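Treaty Clause Library: Support
Ticket: Exported comparison drops the "denial of benefits" article
Product: Conard (clause comparison for investment treaties)
Status: Solved
Priority: Normal
Opened by: Shewit Berhe
Assigned to: Desta Tefera

Shewit Berhe wrote:

Hi team! First, I love the new side-by-side view, it has saved our arbitration group hours already. Now the trouble. I'm comparing two model investment treaties, the Gulldale Model (old text) and the Gulldale Model (revised text), and on screen everything lines up beautifully. When I export to a document, Article 19 is gone. That's denial of benefits, the one that keeps shell companies from claiming treaty protection, so it's kind of the whole reason I'm doing the comparison!

Steps:
Open both texts
Pick "Compare by article"
Turn on "Show moved text"
Export

The table goes from Article 18 straight to Article 20. No error, no warning. The footer still says 100 percent of articles matched.

Desta Tefera wrote:

Hi Shewit, thanks for such a clear report! I tried it with the same two texts and got the full table, Article 19 included, so something is different on your end. Could you tell me two things: are you in a shared workspace, and do you have a definitions filter on? The filter is the little funnel next to "Investor" in the left column.

Shewit Berhe wrote:

Shared workspace, yes, it's called Inier and there are six of us in it. The funnel is gray, so I think it's off. I logged out and in again and exported with "Show moved text" off. Article 19 came back! But then the moved text isn't marked, and I need that too, because the substantial business activity test moved from the definitions into Article 19 and that's exactly what I want our readers to see.
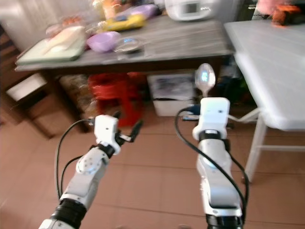

Desta Tefera wrote:

Oh, that is really useful, thank you! The moved text setting is where the trouble starts. In the old text the business activity test sits in Article 1, under the definition of "investor." In the revised text it's in Article 19. The compare tool sees that most of Article 19 came from somewhere else and files the article as "moved," with Article 1 as its home. On screen we draw it in both places. On export it should do the same, and it looks like it only gets written under Article 1.

Can you check the Article 1 row in your export and scroll to the very end of it?

Shewit Berhe wrote:

Found it!! It's all there, stuck on the end of the definitions in green. I would never have looked. OK, so nothing is lost, but I can't send it out like this. A reader would think denial of benefits had been turned into a definition.

Desta Tefera wrote:

Agreed, that would be a very strange treaty. I've passed it to Tsion, who looks after exports. In the meantime, this gets you a clean table:

Open Compare settings
Set "Moved text threshold" to its highest value
Leave "Show moved text" on
Export again

With a high threshold, an article keeps its own row unless every word of it came from somewhere else. The sentences that moved still show in green inside the row.

Tsion Abdella wrote:

Hello both! I can confirm the bug, and I'm delighted to have a real pair of treaties to test on, our sample ones are far too tidy. It only happens in shared workspaces. Those carry a default threshold set by the workspace owner, and Inier's is very low, so nearly any borrowed sentence counts as a moved article. Desta works in a private workspace with the normal default and couldn't see it.

Who owns Inier? They can change it for everybody under Workspace, Defaults.

Shewit Berhe wrote:

That's Yeshi Mekonnen. She set it low in July when we were hunting for reused wording in the fair and equitable treatment clauses, and it was brilliant for that. I've asked her to put it back. Desta's steps worked perfectly, by the way! Article 19 has its own row and the green sentences are right where I want them.

Tsion Abdella wrote:

Great! The export fix is done on our side and goes out Saturday. A moved article will get a row in both places, with a note saying where the text came from. The footer will also count rows written, so a missing article can't hide behind a perfect score.

Shewit Berhe wrote:

Re-ran it with the low threshold after the update. Both rows are there, and the note reads "text from Article 1, Investor." Lovely. Please close, and thank you both so much!

Desta Tefera changed status to Solved.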